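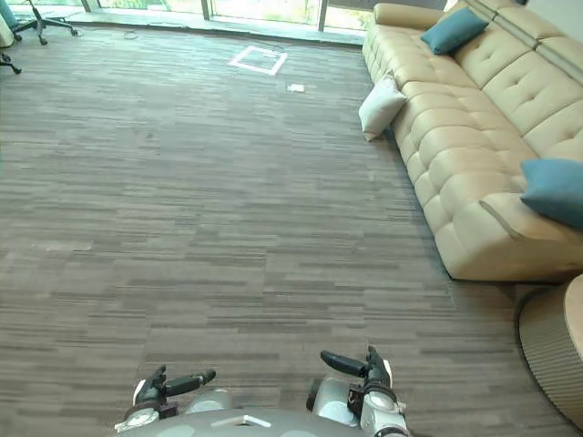 Barkdale Lounge Tidying Notes
Version 4, last edited 14/02/2026

What's in it

Written notes on keeping one lounge presentable: a long tan tufted sofa, throw cushions in teal and white, a round woven ottoman, and carpet tile in a brown-gray streak that hides crumbs better than any of us do. There are 32 entries, one per tidying session, in plain text.

Fields

session: a number. Session 13 was skipped by Manon Caron, who says she isn't superstitious.
cushions: "seat", "back" or "floor". Floor is a legal value and a popular one.
ottoman: "by sofa" or "wandering".
tape: whether the white tape square on the carpet was left alone. Please leave it alone.
remarks: free text, occasionally too free.

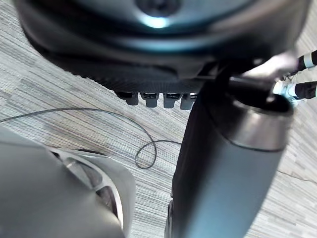

Known problems

"Tidy" was never defined. Eftychia Giannakopoulos wants every cushion upright; Manon accepts a slouch. Both scored the November entries, and they disagree on most of them - the column is kept as is. Loose paper on the floor counts as clutter unless it has writing on it, in which case ask first.

Button tufting collects lint. There is no field for lint.

Use

Free to copy within Trurstead. Corrections go to Eftychia, who will reply, at length.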